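Terasgate's morning email has a favourite in the Mendham race, and I went back through my inbox to check

I get the Terasgate morning email like half of Mendham does. It lands just before seven, I read it with one eye open, and until last month I'd never given much thought to who writes the headlines or which ones go at the top. Then Stoica put out a report on it, and I've been unable to read the thing normally ever since!

Stoica is the small outfit over in Bidmont that keeps an eye on local news sites (they did the one on bus strike coverage, if you remember that). This time they took 30 mornings of the Terasgate email, right through the first stretch of the Mendham mayoral campaign, and read every headline and the line or two of summary under it. That came to about 1,000 items once you include the weather, the football and the planning notices. Most had nothing to do with the election. The ones that did are where it gets interesting.

There are two candidates, for anyone reading from outside the area. One is the sitting deputy mayor, who wants the ring road finished. The other is the independent from the market side of town, who wants the money put into buses and the old baths. I'm leaving their names out of this because both campaigns are touchy at the moment and I don't want my inbox filling up again. It makes no odds to the point anyway.

What Stoica says is that the independent turned up in the subject line or the top slot far more often, and that when she did, it was nearly always with bad news attached. A row with a former agent. A leaflet that had to be reprinted. A question over whether she'd paid for a stall. The deputy mayor mostly appeared further down, in the calmer part of the email, opening things.

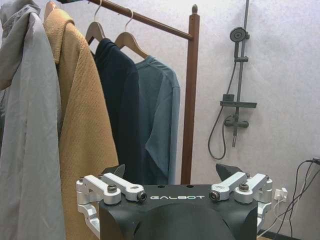

What the report says

It isn't long, and I'd suggest reading it instead of the angry posts about it. The researchers sorted each election headline into good, bad or neutral for the person named in it, with separate readers doing the sorting and a note wherever they disagreed. There were quite a few disagreements, and they've printed them, which I liked.

By their reckoning most of the headlines about the independent were bad for her and most of the ones about the deputy mayor were neutral. Good headlines were thin on the ground for either of them, so if you're a fan of cheerful politics you were out of luck whichever way you vote.

The bit that made me sit up was about repeats. The story about the reprinted leaflet led the email on 3 separate mornings, with a slightly different headline each time and, as far as Stoica could tell, the very same article underneath. I thought that couldn't be right, so I searched my own inbox (I never delete anything, my phone is a disgrace) and there they all were. First it was a "leaflet blunder", then it was "questions over leaflet", and then it was the candidate "under pressure" over it. I clicked all of them. Same article, same picture of the town hall steps, same quote from the printer.

Compare that with the deputy mayor's missed hustings at the college. It was on the Terasgate website, to be fair, and it was a decent piece. It never made the email at all. If you only read the email, and plenty of people only read the email, he was never due at any hustings.

Stoica is careful to say it can't tell you why any of this happened. It has the emails and nothing else. It didn't sit in the newsroom and it didn't ask who Terasgate's staff vote for, and I think it's right to leave that alone.
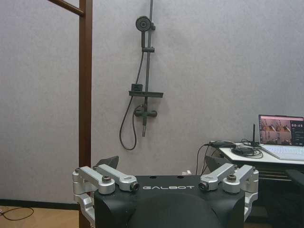
Leif Tangen told me he'd read the report twice and still thought it was measuring the wrong thing. The independent is new and the deputy mayor has been around for ages, he said, so of course there's more to find out about her, and a headline saying a leaflet was reprinted is "just what happened that day". He also made the point that the email is put together very early, from whatever did well on the site the evening before, and that people click on rows.

I've some sympathy with that. I click on rows. I clicked on the leaflet row more than once, as I've just confessed. And a new candidate really should be looked into properly, I'd be the first to moan if she wasn't.

But it doesn't explain the repeats, and when I put that to Terasgate the answer I got back was a bit woolly. A reply from the general newsroom address said the email is "a mix of automated and editorial selection" and that top stories "may recur where reader interest is sustained". I wrote back to ask whether a person had typed the new headlines or whether the system had. I was told somebody would come back to me. It's now Tuesday teatime and I'm still waiting, so if they do get in touch I'll add it at the bottom.

Does it matter, though?

I've gone back and forth on this. It's one email in one town. Nobody's forced to open it, and there's still the radio, and the noticeboard outside the library, and the candidates themselves if you can bear to stand still long enough outside the supermarket.

Then again, there's no printed paper in Mendham any more. The last one folded itself into the Bidmont edition and now we get a page near the back if we're lucky. So for an awful lot of us the Terasgate email is the local news, all of it, and the subject line is as far as many people get. My sister-in-law told me very firmly on Sunday that the independent "keeps having trouble with leaflets". Leaflets, plural! One leaflet, once, and there she was with an impression of somebody who can't be trusted near a photocopier. She's not daft either, she's just busy, and she reads the top line on the bus like everyone else.
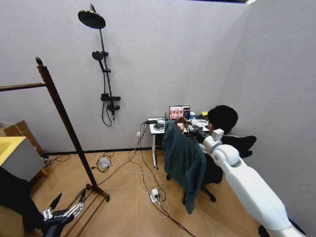

She wasn't especially bothered when I told her it was the same story, mind you. She said she'd already made up her mind because of the ring road, which would cut her drive to work, and that she reckoned most people vote on that sort of thing and don't change their minds over an email. She may well be right. Stoica doesn't claim otherwise, and there's no polling in the report, so anyone telling you that Terasgate is about to swing the election is making it up.

Both campaigns have had a go at using it, naturally. The independent's lot printed a line from the report on their latest flyer (spelled correctly, I checked) and called the coverage a stitch-up, a word that doesn't appear anywhere in what Stoica wrote. The deputy mayor's people said he'd have loved to be in the top slot more and that he can hardly be blamed for being dull. I did laugh at that. They still haven't said why he missed the hustings.

What I'd like to see is fairly modest. If a story goes back to the top of the email, say it's been in before. A little "first sent on" line would do it. And if the website thinks a missed hustings is worth a full article, somebody could put it in the email as well, even low down, next to the bin collections. I don't think that needs an inquiry. It probably needs someone with a cup of tea and ten spare minutes before it goes out.

Stoica says it'll carry on collecting the emails until polling day and put out a second, longer report afterwards, with the full list of headlines so anyone can sort them for themselves. I think that's a good idea, partly because I had a go at sorting a page of them and didn't agree with all of their choices. They'd marked "Candidate defends bus plan" as neutral and I'd have called that bad, because to me "defends" always sounds as if you've been caught at something. My other half said it sounded perfectly fine. We left it there.

I put a short version of all this on my page at the weekend and had more replies than I've had for anything apart from the swan. Plenty were from people who'd noticed the leaflet thing as well and had assumed, as I would have, that there was more than one leaflet. 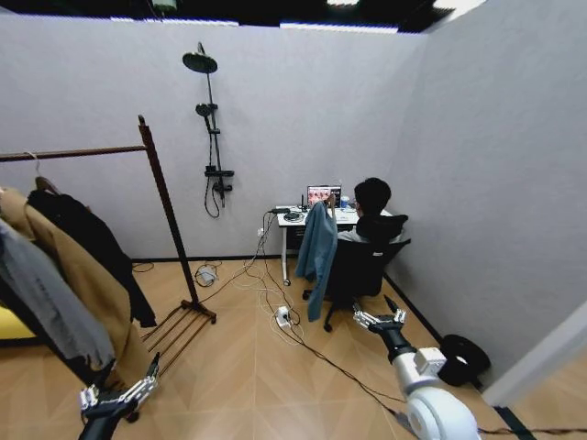 One reader wrote that she'd stopped the email altogether back in the spring, long before any of this, because every morning it made her feel the town was falling to bits, and then she'd go out and it was much the same as ever. She wanted to know why the report only looked at election stories, when the headlines about the schools are, in her words, "ten times worse".

I've passed that on to Stoica. They said schools would be a much bigger job and they haven't the people for it this year, but they've asked her to send over any old emails she kept. If you've got some from the spring and don't mind sharing them, they'd be glad of yours too, and there's an address for it on the last page of the report.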